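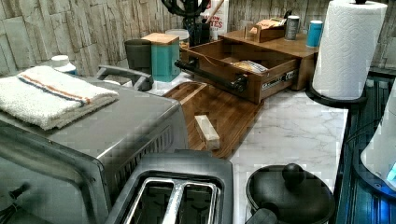 Countertop (kitchen)

A countertop is the flat work surface on top of your base cabinets, and I'd argue it's the hardest-working thing in the house. This entry is part of my home encyclopedia, which had 73 entries at last count (Cardoso, the drain strainer, was a long one!). I try to stick to facts, but I do have opinions about counters.

Materials. Stone, laminate, wood, tile, concrete and steel are the usual choices. Marble is pretty and fussy – lemon juice leaves dull marks on it, and so does vinegar. Plenty of people go for a marble pattern on something tougher, and I'm one of them. My own slab came from a yard in Davmont and cost $1,387 with the fitting, and I still wince a little.

Backsplash. The strip of wall behind the counter gets tile, glass or paint that can be wiped. Stacked stone looks are popular and I love them, although the little ledges do collect grease. An old toothbrush gets in there nicely.

Small appliances. Toasters and toaster ovens tend to live out on the counter for good. A toaster oven needs breathing room at its vents, and the towel you park on top of it should come off before you switch it on (I've scorched 2, both favorites). Empty the crumb tray too. I do mine every May and then whenever I smell something.

Cutting boards. Dark woods such as walnut hide stains well, but they want mineral oil now and again. Dry a board standing on its edge or it'll warp.

Storage boxes. A wooden box with a drawer gives you a second level, so cans and packets can go up top while the flat stuff goes inside. Mine is the Murau, and the drawer sticks in humid weather – a rub of candle wax along the runners fixed it for a while.

See also: Bread box; Cabinet; Dish towel; Trivet

Last updated January 2, 2022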